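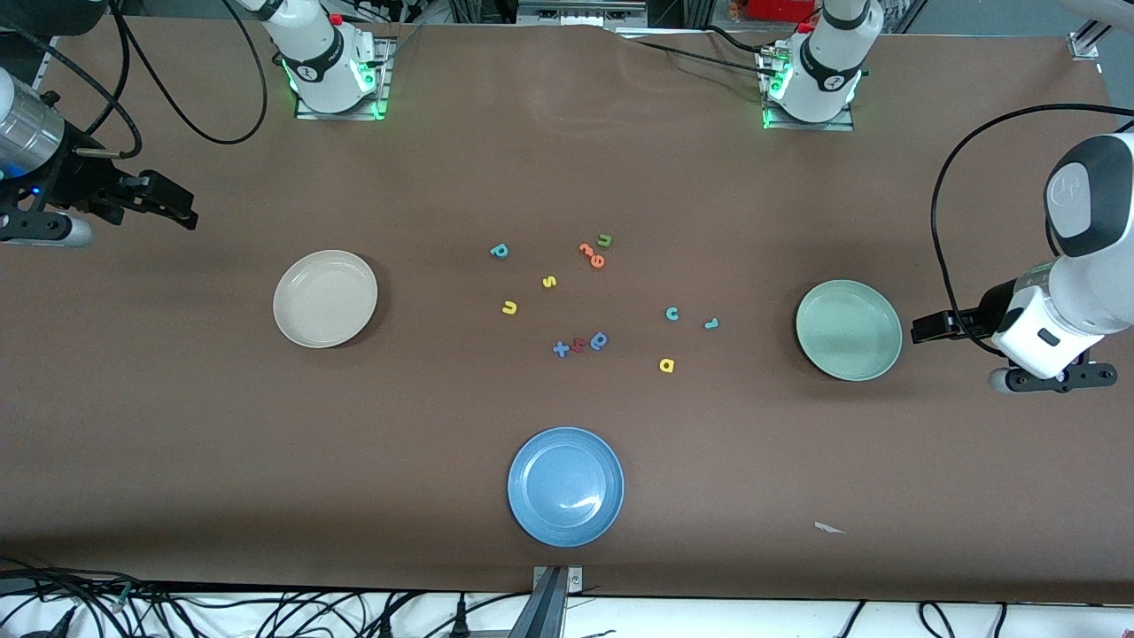 Foam letters and plates on the big brown table.

Undovau began with a shoebox of foam letters and a wet July when the children in our street had run out of things to do. Atieno Makokha, who had taught prep for years, tipped the box out on her kitchen table, put a few plates beside it and let the little ones sort however they liked. Some went by colour, some by shape, and one small boy fed all the vowels to his favourite plate and wouldn't be talked out of it!

We still work in much the same way. Our letters are lowercase, as those are the ones children meet first in their picture books, and they come in cheerful colours (the teal and the yellow are great favourites). The plates are plain round ones in soft shades, easy for small hands to reach into, and we never mind if an "e" ends up keeping company with an "x".

Mwangi Lukumay looks after our play mornings for children aged 3 to 5, and Brian Obura packs the letter kits that we lend to families, kinders and libraries. You're welcome to keep a kit for two weeks, or a bit longer if your neighbours would like a turn. If a letter goes missing behind the couch, just let Brian know and he'll pop another in the post.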